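Stop hiding your cables

I love cable sorting day! Drawers make cowards of us, so everything goes out on the wood, where the knots can't hide.
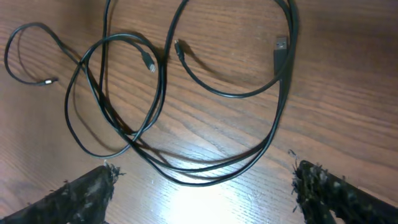 Black cables, loops and all.

Start with the coils and let each one relax — pulling only tightens it.

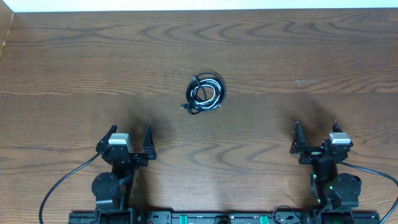

How long should I keep a spare?
Until November, then pass it on.

Old connectors deserve respect too. I'd keep a good D-sub with thumbscrews over 20 mystery chargers, and Roy Ackroyd can laugh all he likes.
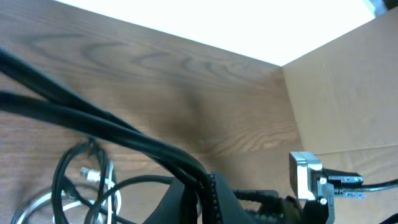
Leave the tangle out

Have lunch, come back, find an end. It's a lovely way to spend a slow afternoon. 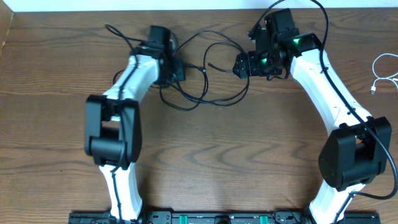
The tangle at the back of the table.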